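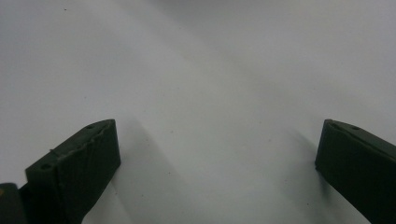
Warnar Table Paper, White, 90 gsm

Home > Paper and Board > Rolls > Table Paper

Warnar Table Paper is a plain white uncoated paper on a continuous roll, made for covering worktables, craft tables, layout benches and counters. It is heavy enough to lie flat under normal use and light enough to fold up and put in the recycling at the end of the day. It takes pencil, marker, crayon and ballpoint on both sides.

The paper is sold in two roll widths, 55 inches and 77 inches. Both are wound on a cardboard core with a 3 inch opening and fit the Borkard floor stand and the Borkard wall bracket. The wider roll will not fit the older Borkard bench dispenser, which was discontinued and is no longer stocked.

Specifications

Material: uncoated wood-free paper
Color: white
Weight: 90 gsm
Roll length: 200 feet
Roll widths: 55 inches, 77 inches
Core: 3 inch cardboard
Finish: smooth, matte, both sides
Perforated: no
Food contact rated: no

Choosing a width

Measure the short side of the table and add the overhang you want on each side. Most customers like a few inches of overhang so the paper can be folded under and taped. If you are covering a table that stands against a wall, you only need the overhang on the front and the ends. For tables wider than 77 inches, lay two strips and overlap them by the width of your hand, with the seam running the long way and the top strip on the side people work from.

The 55 inch roll is the one we send out most. It is easier to carry up stairs and one person can load it on the stand. The wide roll is a two person lift.

Laying the paper

Wipe the table down first and let it dry. Crumbs, staples and bits of old tape show through as bumps once you start writing. Put the roll at one end and pull the sheet toward you across the table with the curl facing down.
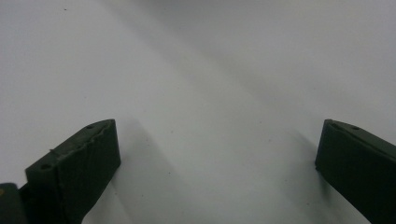
Smooth it from the middle outward with the side of your forearm, then tape the corners. Low-tack painter's tape holds well and comes off most finished tabletops. Test a corner first on waxed or oiled wood. Cut with a long pair of scissors or with the sliding blade on the Borkard stand. A box knife also works, but put a strip of board under the cut line or you will mark the table.

If the paper has been stored in a cold room, leave the roll indoors overnight before you use it. Paper that warms up on the table can ripple along the edges – it usually settles by itself, and a light pull and fresh tape at the corners will take care of the rest.

Common uses

Sewing and pattern drafting. Map and plan layout. Kids' drawing tables. Sorting small parts where a light background helps. Covering tables at open houses and school fairs. Lining deep shelves and flat file drawers.
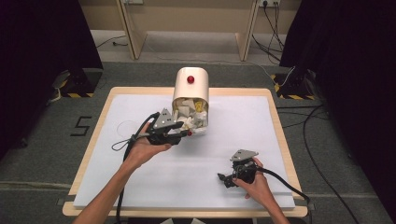 White paper laid over a light wood tabletop.

We do not recommend the paper for wet painting. Watercolor and thinned acrylic will cockle a 90 gsm sheet and can soak through to the table. Use the Warnar Heavy White board for that, or put a plastic sheet underneath. Glue sticks, tape and dry pastel are fine.

Storage

Keep rolls upright in the shipping sleeve, off concrete floors and out of direct sun. The white will yellow over time in a window. Opened rolls should have the loose end taped or banded. Rolls stored on their side for a long time can develop a flat spot, which makes them jump on the stand.

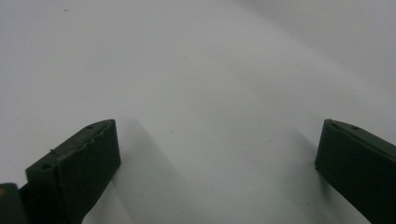

Smooth white surface with a matte finish.

What is in the box

One roll, wrapped, with two plastic end plugs. Stands, brackets and blades are sold separately. Keep the end plugs if you plan to return the roll.

Shipping and returns

Orders ship from the Clovcombe warehouse. The 55 inch roll goes by regular parcel. The 77 inch roll is oversize and goes by freight, with delivery to the curb. Freight for Clovcombe is collected every Tuesday, and orders placed after noon on Monday go out the following week.

Unopened rolls can be returned within one month of delivery. We can't take back opened rolls unless they are faulty. If the ends are crushed on arrival, please note it on the delivery slip and email a photo before you unwrap the roll.

Trade accounts are handled by Tripathi Paper Supply, who also carry pallet quantities and can cut rolls to narrower widths – ask for a quote, as cutting adds to the lead time.

Related items

Borkard floor stand with sliding blade
Borkard wall bracket
Warnar Heavy White board
Low-tack tape, wide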